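Home | Topics | Ask | Log in

Pushing blocks together by remote control, any tips?

Nazmiye Karabulut
I'm driving the arm by hand so it can learn to slide one shape up against another. My goes come out jerky and I keep overshooting! Do I bin those?
2 comments

Dudine
Keep the wobbly ones where you recover, bin the real muddles. And slow down before you touch anything (took me 416 goes to learn that).

Toprak
just do more of them
3387 views
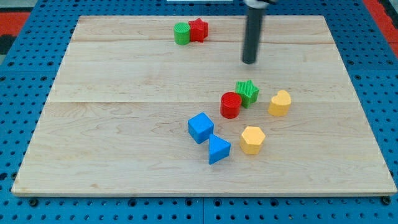 Green cylinder up against the red star, gripper clear of both.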